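Research > Local History > Schools and Schoolmasters > Working Papers

Last updated: December

3. What the Curnwood ledger says about the schoolmaster

3.1 Getting at the man through his bills

I came to the Curnwood ledger looking for a war story. The founder of the Curnwood school had been a lay preacher, then a teacher, then (so the family always said) a courier who carried messages over the river at night, and I figured a man like that would let something slip in his own account book. He didn't. What he left is 256 pages of firewood, slates, candle money and board, in a small slanting hand that gets worse whenever money is short. I was pretty let down for the first week or so, and then I started to enjoy it.

The ledger sits with the Orozco collection, which also has 212 letters to and from the school. Most of them are from parents. They want to know if a son is warm enough, if he is reading his Bible, and why the bill for spring is higher than the bill for fall. I read the letters against the ledger in date order, one week's mail beside one week's spending, and that's the whole method, really. It is slow, but it catches things. When a father in Lalham writes that he can't pay until the tobacco is sold, the ledger has a line two days later where the schoolmaster borrows from his own brother-in-law. You would never connect them if you read only one or the other.

His pay is the part I get asked about most. Before he opened his own place he taught at Nindunance for $100 a year plus a room, and he grumbled about it in three separate letters. Earlier writers took the grumbling at face value and made him out to be close to starving. I'm not so sure! The room came with meals and washing, and he was paid extra for preaching when the regular minister was off on the circuit. Those extra sums show up on the inside cover of the ledger, upside down, where I think he meant to keep them apart from school business. I missed them completely on my first pass.

3.2 Board and the kitchen account

Once the school at Curnwood was up and running he took in 26 boarders, and from then on the kitchen swallows the book. Flour is on nearly every page. So are lard, salt and dried apples, and there's a run of entries for a cook's wages that stops cold in the second winter and starts again at a higher rate. My guess is she quit and he had to coax her back, though no letter says so.

One word held me up for a long time. He writes "stm'd bread" over and over in the cold months, and an older transcript of the ledger prints it as "stamped bread," as if the loaves carried a mark. I read it as "steamed." The flour bought in those weeks goes up while the oven wood goes down, and a mother's letter asks if the boys are getting "proper crusts or only the soft white kind." Steamed dough does come out pale and soft, with no crust to speak of (Figure 1). I don't claim his looked the same, and I have no recipe. I only mean that her complaint makes sense if the bread was steamed, and makes very little if it was stamped.

Figure 1. Electric steamer pot with a perforated stainless steel basket, its glass lid to one side and four pale steamed buns on a white plate.

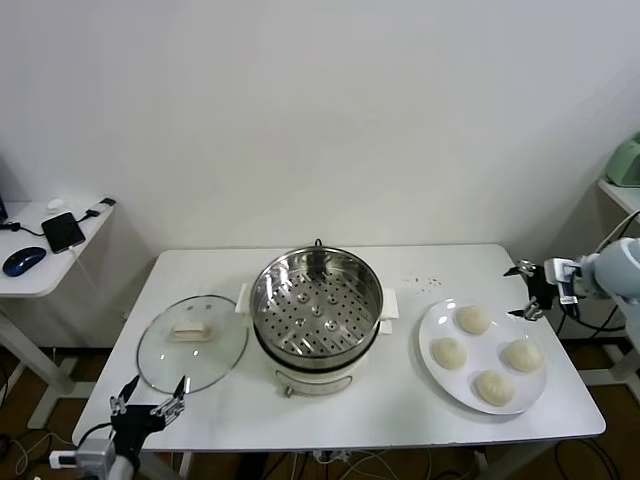 3.3 The missing months

Now for the gap. The ledger breaks off in April and picks up in September with a fresh pen and, on the first new line, a payment for ferry passage. Family tradition puts the courier work in exactly this stretch, and I can see why. It's tempting. But the school closed every summer, and in the two years before that the entries thin out to almost nothing from June on – so the truly odd part is only April and May.

For those weeks I have four letters. Two are from parents who plainly think the school is open, one is a seed merchant's bill, and the last is from the schoolmaster himself, sent from Lalham, asking his wife to put the horse on better feed. He gives no reason for being in Lalham. It was a day's ride in the wrong direction for anyone headed to the river, and none of the family versions I've read mention the place at all.

I would still call the courier story possible. The ferry payment is real, and he had friends on both banks from his preaching days. What I can't do is hang it on the ledger, which earlier accounts have done by citing the gap as if the blank paper were a kind of confession. Section 4 takes up the parish records at Nindunance, where his name turns up in May as a witness at a wedding.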